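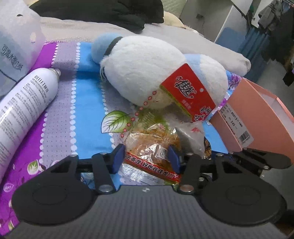
What does a preservation easement on a historic house cover?

The easement protects the exterior of the building, the chimney stacks and any interior feature named in the recorded agreement, such as paneling, stair rails or original floorboards. Each property has its own list, which is attached to the deed.

Print this page | E-mail this page

Who holds the easements?

The Harberg Historic Houses Trust holds easements on 214 properties in Harberg and Skarkent. The owner keeps title to the house and may sell it, rent it or leave it to heirs. The easement passes with the property.

May I replace old windows?

Owners must apply in writing before any window is removed. Repair is preferred where the sash can be saved. Applications received by the end of September are reviewed before winter.

How often is a house inspected?

Trust staff visit once every 3 years and give the owner notice by letter. A written report follows each visit.

Is there a fee?

The application fee is $100. No fee is charged for routine painting in the existing color or for emergency roof repairs, but the Trust must be told of emergency work within 5 days.

Last updated Tue 13 August

This site uses cookies. By continuing to browse, you accept their use.

Shares: 5 | Comments: 3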